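Robot Software, Unit 6: What a Simulated Score Is Worth
Course handout, revised March 28, 2023

Read this before the lab. It assumes you have done the reading on pose estimation and have the Nivgate simulator running on your own machine. If Nivgate still crashes when it loads a scene, see the install notes from Unit 2.

1. The claim

Most papers and product pages on mobile manipulation have a sentence like "the system completes the task in 92 percent of trials." Our own pipeline, Broritz, printed exactly that number last September on the bin task: drive up to a pedal bin, find it, work out how it opens, open it. The number is correct. I want you to be suspicious of it anyway, and to be able to say what you are suspicious of. "Simulation isn't real" will get you no credit in the write-up. Everyone knows it isn't real. The question is which parts of the result depend on that.

2. What the planner is given

Broritz has three stages. A detector proposes objects from the color image. A pose module fits a box to each object and a line to each hinge or axis it thinks it has found. The planner takes those boxes and lines, plus a map of free floor, and searches for a base position and an arm path.

The planner never sees pixels. If the pose module reports a lid axis on the wrong side of the bin, the planner will produce a smooth, collision-free, well-scored path to the wrong place. Students tend to blame the planner because the planner is what they watch fail. Look upstream first.

In the default Nivgate setup the pose module can also be switched to "oracle," meaning it reads poses straight out of the simulator. Check this flag. The 92 percent was measured with oracle off for objects and on for the floor map. You will find the second half of that sentence in a config file and nowhere else.

3. An easy view and its hard corner

Before you trust any detector on this task, look at what it gets as input. A typical view from the bin task follows.
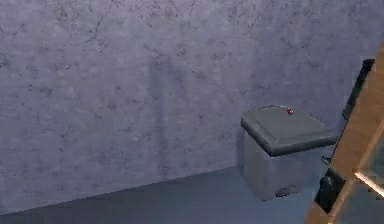
Figure 6.1. Simulated view from the bin task: pedal bin against the wall, wood-framed glass panel at right.

Consider the wall first, since there is so much of it. The speckle gives a feature matcher plenty to hold on to. Real painted walls often give it very little, and a localization result on this texture tells you nothing about a blank corridor. Try the lab once with the wall texture replaced by a flat color and compare the drift.

The red knob on the lid is a gift to any detector. Nothing else in view has a color that strong. A network trained on scenes like this one may learn "small red spot means bin," and you will not find out from the score. Recolor the knob gray and rerun before you write a word about shape recognition.

The pedal is small, dark and close to the floor. If your plan is to press it, your margin for height error is poor. If your plan is to lift the lid by its rim, you have a thicker target, but you have also quietly changed the task, and your success rate should not share a table with the pedal version.

Then there is the glass. A renderer's depth channel reports whatever surface it was told to report. A real depth sensor pointed at a glass panel may return the panel, the thing behind it, a reflection, or a hole. The wood edge also overlaps part of the bin's right side, so a box fitted to visible points alone can come out too narrow, and the arm path inherits the mistake.

4. What "success" means in the log

Open the Roleten log for any run and find the line that sets success to true. In the version we use, it fires when the lid angle passes a threshold at any time step. A lid that bounces past the threshold because the gripper clipped it counts. So does one that opens while the base is being driven into the wall, provided the collision penalty stays under its cap.

I am not saying this was done in bad faith. Someone needed a line of code that returned true or false, and they wrote a reasonable one on a busy afternoon. It then became the definition of the task for everybody who came after.

5. Lab

Work in pairs. Use seed 2081 for the first run so that we can compare results, then your own seeds.

Run the stock pipeline and record the score.
Turn the floor-map oracle off. Record again.
Gray knob, flat wall, then both together.
Add noise and dropout to depth inside the glass region only. The Saithong plugin does this; leave its other effects off.
Change the success test so that the lid must stay open for 7 seconds with no base contact.

For each run, keep the poses reported by the pose module as well as the final score. A score that stays flat while the poses get worse is a finding, and I would like to read about it.

6. Write-up

Two pages at most. State which stage each failure came from and how you know. Plots without axis labels will be returned. If you believe the original number survives all of this, argue for it; I have been wrong about this pipeline before, mostly in Unit 4.

Reports that give only an average over seeds will lose points. Include the worst run and say what happened in it.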